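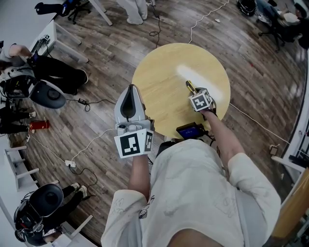 Fig. 7. View over the round table from above.

7. Making a playlist from a chart archive

Skitance can read the chart archive that comes with your Stiler player and turn it into a playlist. In this section you make a hip-hop playlist from old singles charts and correct the artist names. You need player software from 17/02/2021 or newer.

Before you start
Connect the player to the network and wait until the home page is shown. The archive on the player contains 709 charts. The first reading takes almost 20 minutes and you can listen to music during this time.

7.1 Choose the charts

1. On the home page, open Library and then Archives.
2. Select Dunstan Weekly Singles. If you do not see this name, press Refresh one time and wait.
3. Press Genre and select Hip-Hop and Rap.
4. Set the first and the last month. For a first try we recommend only one month, for example April.
5. Press Read. A green bar shows the progress.

Note: The archive contains titles and positions, but no music. Songs which are not in your own collection or in your streaming account are shown in gray.

7.2 Correct the artist names

Many rappers have released records under more than one name, and guest artists are written in different ways on each single. Skitance puts these on a list with the title Please Check.

1. Open Please Check.
2. Touch a name to see all the spellings which were found.
3. Mark the spellings which belong to the same artist.
4. Press Join. The spelling on the top of the list is used from now on.
5. Repeat for the other names, or press Later.

Caution: Do not join a group with one of its members. The solo songs and the group songs will be mixed, and Skitance can not separate them again. You must then delete the list and read the charts a second time.

7.3 Save the playlist

1. Press Save As and type a name. The name can have up to 19 characters, spaces included.
2. Choose the order: by chart position, by date or by artist.
3. If children use the player, set Clean Versions to On. When no clean version exists, the song is skipped.
4. Press OK.

The playlist now appears under My Lists. To send it to a second player, hold the name for a moment and select Skekier Share. Both players must be on the same network.

Note: When you disconnect a streaming account, its songs stay in the playlist but become gray. They can be played again after you sign in.

If Read stops before the end, see section 9, Network Problems.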